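Robot cooks make soup, of a sort, at Davum open day

August 6, 2019
By Celeste Patrício

Visitors to the Davum works were promised a look at the future of the kitchen. The future, as it stands, comes up to an adult's waist and has a microwave permanently set to 01:30.

Trinier, the small engineering firm that has rented the top floor at Davum since March, opened its doors for an afternoon to show what its robot arms have been learning. By the time the lift gave up, 200 people had signed the book by the door, a good third of them under ten and plainly the better informed audience.

The main draw was a toy kitchen, with an arm fixed to one side and told to put the vegetables in the pot. A screen on the wall kept a running total of attempts since the project began. It stood at 1,127 when the doors opened, and there was a small cheer whenever it moved.

It did not move often. The arm takes its time over a carrot. It hovers, it thinks, it shifts a little to the left and thinks again, and a father near the front was heard telling his son that this was exactly how Grandad did it.
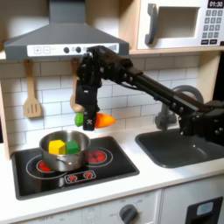

Trinier's people were frank about where things had got to. The arm is good at picking things up and fairly good at letting go of them. What it finds hard is the bit in between, when the pot has been nudged by a passing elbow or someone has left a spoon where there was no spoon before. Staff nudged the pot themselves several times to prove the point, and then, when the arm coped, looked more surprised than the crowd did.

Asked why a firm that hopes to sell to hospital canteens was practising on a child's play set, one engineer said that it was cheap, that it could be bought again the same day, and that a real hob had been considered and the insurers had been considered shortly afterwards.

The second demonstration, a tray-stacking machine called Catacutan, was due to run every 30 minutes. It ran once. A notice then went up saying that Catacutan was resting, and most people drifted back to the soup.

Children were allowed to take the controls of a spare arm for a couple of minutes each, under supervision and behind a line of yellow tape. The queue for this went down the stairs. One girl put a plastic aubergine in a bowl on her first go and was offered a job, which she turned down on the grounds that she had swimming.

Lunch was laid on by Liltisano, the café on the ground floor, whose owner made a point of telling everyone that the minestrone had been chopped by hand. It sold out. She said she had watched the demonstration for 15 minutes and was not losing any sleep, although she would quite like something to do the washing up.

Washing up is apparently on the list, somewhere after opening the oven door. Trinier would not give a date for either.

The firm plans another open afternoon next March, by which time it hopes to have added a second arm to the kitchen so that the two can work side by side. Entry will be free again. Visitors are asked to use the stairs.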